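Plaltus kitchen chores project - progress report
Tuesday, February 18, 2020
Covers work since November

Short version first, I know you have a stack of these. Putting groceries away: getting there. Clearing a table: so-so. Anything with cloth: no.

Where the money went. Second arm is up and running, bought out of the equipment line as agreed. Most of the rest was bench time. Ondus (our control software, for whoever is new on your side) got rewritten in the grasp planning part, which ate three weeks we hadn't budgeted. Worth it I think. The old planner treated every object like a box and you can't do that with fruit.

Put-away task. You asked for a plain number so: 176 attempts on the current version, 39 failures. A failure means dropped, squashed, missed the drawer, or a person had to step in. Last report the failures were well over half. Same rules for counting, same bench.

The misses aren't spread evenly. Round things roll when the fingers close a little off center. Long curved things swing once they're lifted and catch the rim of the drawer on the way in. Bread is its own problem - grip it hard enough to be sure and you leave dents, and no one wants dented bread. We turned the force down and now it slips sometimes. Still tuning.

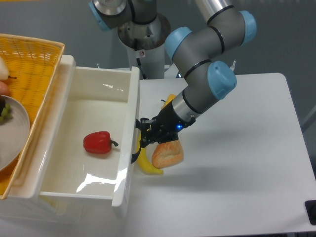
Drawers themselves. Opening is mostly solved if the drawer slides freely. Closing is worse than you'd expect, the arm pushes off to one side and the thing jams, then Ondus reads the jam as "closed" and moves on happily. Fix is in testing. Soft-close drawers not tried yet, that was in the plan for this period and it slipped. Sorry.

Speed. Still slow. A person empties a small bag of groceries in under a minute, we take 14. Some of that is the planner thinking, some of it is us keeping the arm slow on purpose while people work near it. I wouldn't put speed in front of your board yet.

Shop-floor side. Hamdy let us run two days in their stock room in January, shelf refill with mixed cartons. Cartons went fine. Bagged goods did not, the bags sag and the camera loses the edge. They'd have us back, but they want someone from our team there the whole time, and that kind of defeats the pupose. Bestero asked for a demo too. I said after summer.

So can it do chores yet? On a clean bench with good light and things it has seen before, a few of them, most of the time. In a real kitchen, no. My guess is put-away gets usable well before table clearing does, becuase wet plates and half-eaten food are a different animal and we have barely started there.

Next period:
- drawer closing fix, then soft-close drawers
- new finger pads, softer, two kinds on order
- messier bench on purpose, poor light, stuff piled up
- table clearing with real dirty dishes

Money. We're 2000 dollars over on parts, all of it gripper spares. Can cover it from travel if you approve the move, need a yes or no from you before I place the next order. Spending sheet is going over seperately.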